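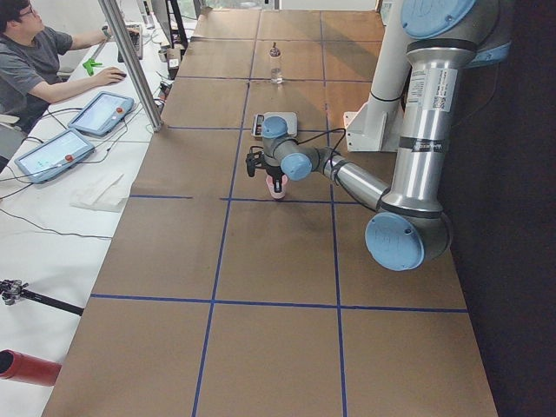
Brown paper and blue tape on the long table

Home Records Gigs Tapes About
3 min read

I finally own a clean copy of the first Plimgate album, and I have played it so many times this week that the neighbors must know every word (sorry, neighbors!). It's the original pressing on Mowat, the one with the longer fade on side two, and it cost me 40 dollars plus shipping.

If you only know Plimgate from the reissue, please go find this one. The drums are right up front, the bass hums like a fridge, and there's a cough before "Lillusness" that somebody scrubbed off the later version. I love that cough – it makes the whole band sound ten feet away. 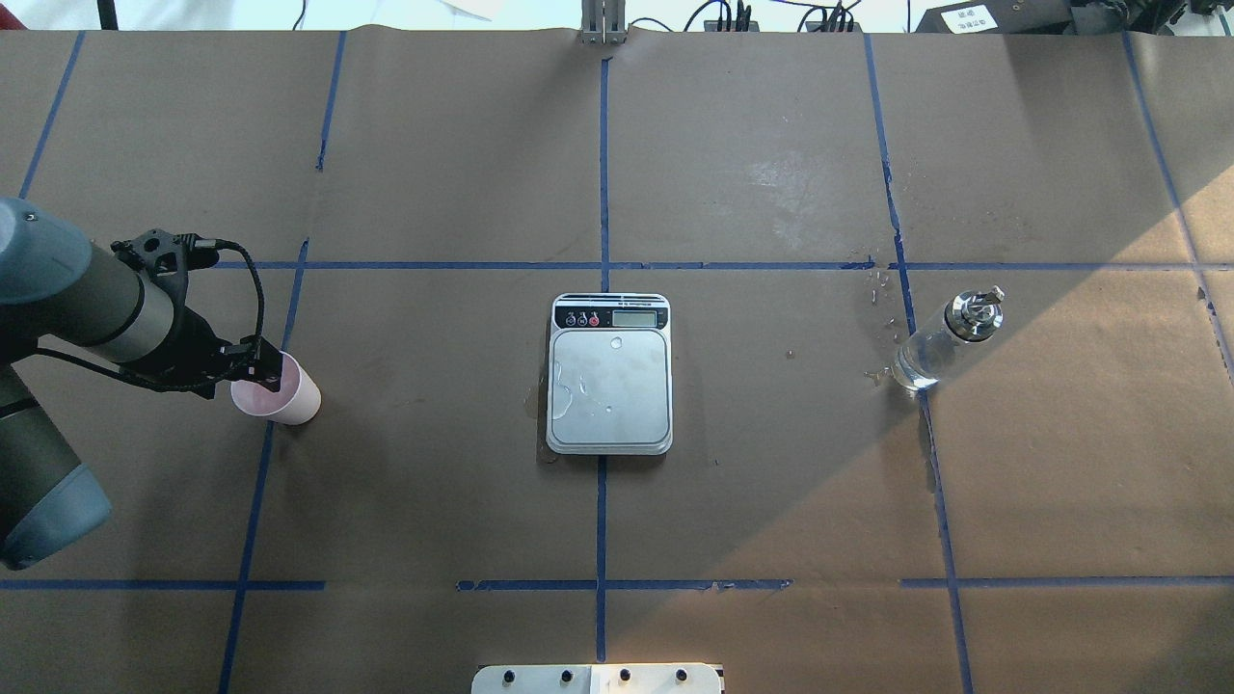 Bavholm
Writer and record collector

I saw them just once, in June, in a room that held 100 people if everyone breathed in. They opened with the slow one, which is a crazy thing to do, and by the second chorus the whole place was singing over the PA. They played for 2 hours and did "Lillusness" twice, faster the second time, and I walked home with my ears ringing and a set list folded in my shoe.

My copy is stamped 3,179 on the back sleeve. If yours has a number too, leave me a comment, and tell me whether you've got the long fade. Next up is the live tape, as soon as I get my deck fixed – the left channel keeps dropping out.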